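Doubts about the five-a-day box

Gedutholm residents' newsletter, May 5, 2018

By now most of you will have had the Sallska leaflet through the door, the one offering a weekly box of fruit and veg for 13 pounds. I have had three of them, so somebody is keen. I said at the last meeting that I would look into it before we put our name to anything, and I have, and I remain to be convinced.

The claim on the front is that a household taking the box "saves up to 400 a year". Up to is doing a lot of work there. I asked Sallska what the figure was based on and was sent a very friendly email telling me it came from "typical shopping habits". Whose habits? I wrote back and asked. That was in the first week of the trial and I am still waiting.

So I did it the dull way. I took the contents list for one box to Brudis on the corner and priced the same things, same weights where I could manage it. The box was dearer by 49 pence. On the market it would have been cheaper still, although the market is only there twice a week and you do have to carry everything home, which I accept is not a small matter for some of us.

Then there is the question of what turns up. You don't choose. The leaflet talks about "the best of the season", and in early May the best of the season round here is asparagus, radishes, spring greens and rhubarb. Two of the four trial boxes had none of these. They had peppers, bananas and grapes, all of which I like, and none of which was grown anywhere near Gedutholm. If it's going to come off a boat, fine, but then don't print a drawing of a tractor on the lid.

I would also like to know more about the health side. "Families who get a box eat better" may well be true. It may also be that families who already eat plenty of fruit are the ones who sign up for a box of it. Unless someone has looked at what people ate before and after, and what went in the bin, I can't see how they would know.

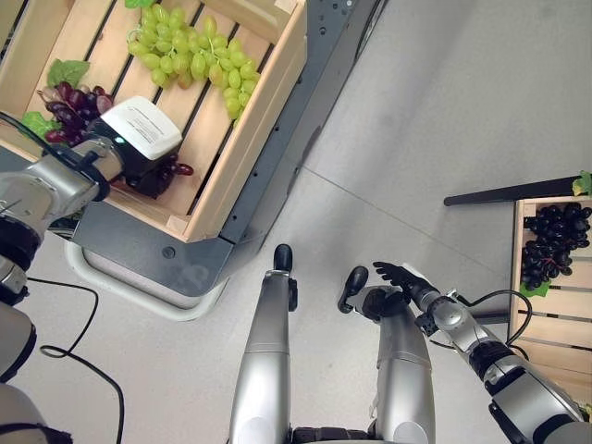 Oluwaseun Igwe thinks I am being too hard on the whole thing. The point of a box, in his view, is that it arrives, and once fruit is in the house it gets eaten, whereas good intentions about going to the market mostly don't leave the sofa. He would pay 49 pence a week for that and not think twice.

It's a fair point and I have no good answer to it, except that 49 pence a week is his to spend and the leaflet promised a saving.

Ogbonna, the other firm that wrote to us, is asking for at least 25 households before it will come out this far, with a fortnightly box and a list you can cross things off. I prefer the list. I don't prefer the contract, which runs for six months and is vague on what happens if you go away — I read that page twice and still couldn't tell you.

My suggestion is that we don't recommend either of them for now. Anyone who wants a box can order one without our blessing. If you took part in the trial and kept a note of what you threw out, please let me have it, even if it spoils my argument. Leftover leaflets can go in the recycling by the hall door.

Normunds Šimkus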